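Ticket: Comparativa de manos, tarea «camisa en percha»
Abierto por: Raluca Mocanu
Asignado a: Nhyira Darko
Estado: abierto, a la espera de la segunda tanda
Componentes: mano Tarer (cinco dedos), pinza Wonau (dos dedos), controlador Clusteo

Raluca Mocanu, 9:40
Abro ticket para dejar todo en un solo sitio. Con la pinza Wonau la prenda se nos escapa al pasar el hombro por la percha: cierra bien, tira bien, y en cuanto la tela se dobla sobre la madera la suelta. He montado las dos manos Tarer con la misma calibración de cámara y la misma tarea. ¡Qué diferencia en cómo se acercan a la tela! Todavía no tengo cifras completas, pero quería enseñaros esto ya.
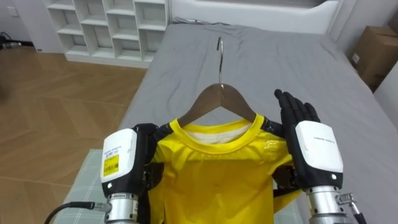 Manos Tarer con la camisa amarilla sobre la cama. La izquierda pellizca el hombro junto al ribete negro.

La percha es la de madera, la curva. No la cambiéis por una de plástico entre pruebas, que luego no podemos comparar nada.

Nhyira Darko, 10:15
Muy buena pinta. ¿Con qué límite de fuerza en los dedos? En el banco, con 58 en el parámetro de cierre, los dedos aguantaban el algodón sin arrastrarlo, pero eran trapos planos, sin costuras.

Raluca Mocanu, 10:22
Con 58 también, en las dos manos. El problema que me queda es otro: al cabo de unos cuantos intentos el pulgar derecho responde tarde, lo justo para que el índice llegue antes y empuje la tela en vez de cogerla. En el registro de Clusteo sale como «retardo de seguimiento, eje 6». La izquierda va finísima.

Charoen Inthanon, 11:05
Eso me suena a cable. Revisa el conector lateral de la muñeca y deja holgura suficiente para girar la mano completa. Si sigue igual, intercambia los puertos en el controlador: si el retardo se va a la izquierda, es el puerto; si se queda en la derecha, cable o mano.

Raluca Mocanu, 12:30
Hecho, en este orden:
- Conector soltado y vuelto a encajar. Sin cambios.
- Puertos intercambiados. El retardo se queda en la derecha.
- Cable sustituido por el de repuesto. Siete intentos seguidos sin aviso en el eje 6. ¡Siete!

Me quedo con el cable viejo etiquetado en el cajón para que Charoen lo mida.

Floarea Moldovan, 12:48
Genial. Para la tabla necesito también el estado final, con la prenda en la barra, visto desde la cámara de cabeza. La vez pasada el ribete negro se confundía con las sombras y el segmentador de Tănase nos partía la manga en dos.

Raluca Mocanu, 13:10
Te dejo una toma de la barra. La pasé por el segmentador con los pesos actuales y me saca la manga entera, incluso donde cruza por delante del abrigo.
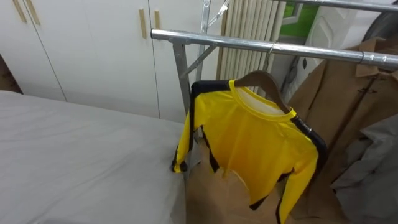

Camisa en la barra, junto al abrigo beige. Vista de la cámara de cabeza.

Floarea Moldovan, 13:25
Me sirve, y mucho. El gancho fino contra el tubo cromado es lo que más me preocupaba, por los reflejos. ¿Puedes guardar dos tomas más con la persiana bajada? Así comparo el borde del tubo con menos luz.

Vasilică Sârbu, 15:02
Una petición: repetid la Wonau con las almohadillas de silicona antes de cerrar. La probamos con las duras y no me parece justo para la pinza. Para el cuello puede que ni haga falta una mano entera.

Raluca Mocanu, 15:09
De acuerdo, me apetece verlo. Monto la Wonau con silicona mañana a primera hora, misma camisa y misma percha.

Pendiente:
- Tanda Wonau con almohadillas de silicona (Raluca)
- Medir el cable retirado (Charoen)
- Dos tomas con persiana bajada (Raluca)
- Actualizar la tabla comparativa (Floarea)

Clusteo · Gestión de incidencias · Contacto: soporte interno · Volver arriba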